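News from the shared kitchen: what goes in which bin

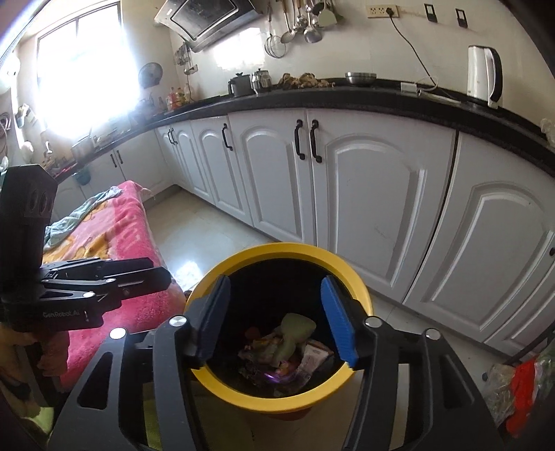 The bin with the yellow rim, for everything that has no other place.

In October we changed the waste in the shared kitchen, and many of you have asked me in the corridor how it works now. I promised to write it down one time for all, so please keep this page or hang it inside a cupboard door.

The house used to pay for one large container in the yard, and everything went into it. Now the collection company, Penov, weighs what we put out as general waste. In the first month this was 157 kilos. Angus Baxter has done the calculation and he thinks that about 60 of these kilos were food. Food waste is collected without a charge if we keep it separate, so we were paying for potato peels and old bread.

The round bin with the yellow rim stays, and it has a black liner as before. It is for general waste only. Into it you can put greasy wrappers, shiny snack bags, small printed packets with foil inside, baking paper, broken cups (wrapped in newspaper, please) and what comes out of the dustpan.

Vegetables, fruit, leaves, coffee grounds and tea go in the green pail under the sink. Big leaves from a cabbage and the ends of a leek are welcome there too, you do not need to cut them small. Cooked food is also allowed, but pour off the liquid first. Please do not put the food in a plastic bag, also not in the kind that says it is compostable. I asked Penov two times and the answer was no both times. A sheet of newspaper at the bottom is fine and makes the pail easier to wash.

Paper and cardboard go in the flat crate next to the door. Flatten the boxes. Glass we still carry ourselves to the containers behind the Aitken bakery, and I know that this is a walk of some minutes, but there is no room for glass in our yard.

Several people have asked about the liners. We buy them now in rolls from the fund, and the roll is in the drawer with the dish towels. The right size is 70 liters. The smaller ones slip down from the rim when the bin gets heavy, and then somebody must take everything out by hand. When you put in a new one, fold it well over the edge, press the air out along the walls and put the yellow ring back on top. If you take the last liner from the roll, write it on the shopping list.

When is the bin full? I would say, when you have to push. Please do not push. Tie the bag and bring it down, even when it is not your week. The yard door is open until 9 in the evening, and after this time you need the key from the hook.

The plan for the weeks hangs on the fridge. Each apartment has one week, and in your week you empty the general bin and the green pail, and you wipe the rim and the floor around it. The pail should go down every second day, and more often when somebody has cooked fish. If you are away, change with a neighbor and write the new name on the plan with a pencil.

Two small things that I still find in the wrong place: batteries and bottle caps. Batteries go in the jar on the windowsill, and I take them to the shop when the jar is full. Metal caps go in the tin beside it. The children on the third floor are collecting them and they want very much to have more.

One question is still open. The family from apartment 3 would like a second general bin near the balcony, for the evenings when many people eat together. I am a little afraid that two bins will mean two half-full bags each time, but we can try it for a month. If you have an opinion, put a note in my mailbox or tell Angus.

Thank you also to everybody who washed the old container before it was collected. It was not a nice job.

Rahel Holzer, second floor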